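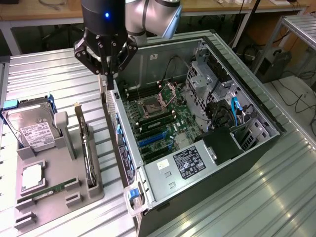 Questions about taking apart and refitting used desktop towers. These are the ones we get most often at the Fellitton parts bench, from people who bring machines in and from people who have just started helping us with them. Davina Shearer and Suqin Luo wrote the first set of answers, and the page gets updated when a new question keeps coming up.

## Before you start

### Do I have to lay the tower on its side?

Yes. Shut it down, unplug it, and lay it down with the removable panel facing up. Cards and processors should go straight down into their slots and sockets, and that is hard to do on an upright case. It also keeps a dropped screw from disappearing under the board.

### How do I protect the parts from static?

Wear a wrist strap clipped to bare metal on the case. If you don't have one, touch the bare metal of the chassis before you pick up any part, and do it again each time you come back to the table. Hold boards by the edges. Avoid working on carpet.

### Can I leave the power supply in?

For most jobs, yes. Take out the power cord first, then press the power button once to drain what is left. Never open the power supply itself. If the label is readable, write down the wattage and model before you close the case, because you will want it if someone asks for a different graphics card later.

## Processor and memory

### The socket is open and I can see the contacts. Is that safe?

It is safe as long as nothing touches them. Don't wipe them, blow on them or rest a tool on the frame. If the processor won't be going back in the same day, put a socket cover on. Bent pins are the most common reason we have to scrap a board — we pulled 77 boards last year, and 17 of them had socket damage.

### How do I put the processor back?

Match the small triangle on the processor to the mark on the socket, check the notches, and lower it straight down. It should drop into place under its own weight. Close the frame and then the lever. The lever needs some force on many boards, but the processor never should.

### Where do I keep the processor while it's out?

In a tray pocket or a plastic clamshell, metal side up. Don't put it in a pocket of your clothes, and don't set it on the power supply.

### Does it matter which memory slots I use?

It does. With two sticks, follow the diagram in the manual or on the inside of the panel. On many boards the matching slots share a color, but some boards use one color for all of them. Push each end until the clip closes.

## Expansion cards

### How do I get a card out?

Open the retention clip at the rear of the case, or take out the screw if there is one. Check the end of the slot for a small latch and release it. Then pull the card straight up by both ends. If it doesn't move, look for a second latch or a cable before pulling harder.

### How do I know a card is seated?

The gold edge should be level along its whole length, and the bracket should sit flat against the rear of the case. Press on the top edge of the card above the slot, and keep your fingers off the components. Close the clip last.

### Is it a problem if a slot cover is missing?

It lets in dust and changes the airflow, so we fit a blank. Marius Mihăilă keeps a box of spares and can usually find one that fits.

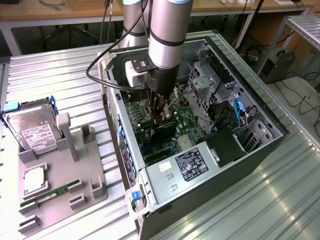

## Drives

### Should I take the hard drive out first?

If you are going to work in the case for more than a few minutes, we suggest it. Unplug the data cable and the power cable at the drive end, release the caddy, and slide it out. Don't pull on the cable itself.

### Do caddies fit any case?

No. They are made for a particular case family, even when they look alike. Keep the caddy with its tower. We have over 33 loose ones that don't match anything on the shelf.

### Will you erase my drive?

We erase every drive we keep. If you want yours back, say so at drop-off and Ye-ji Sun will tag it. Untagged drives are wiped on Monday.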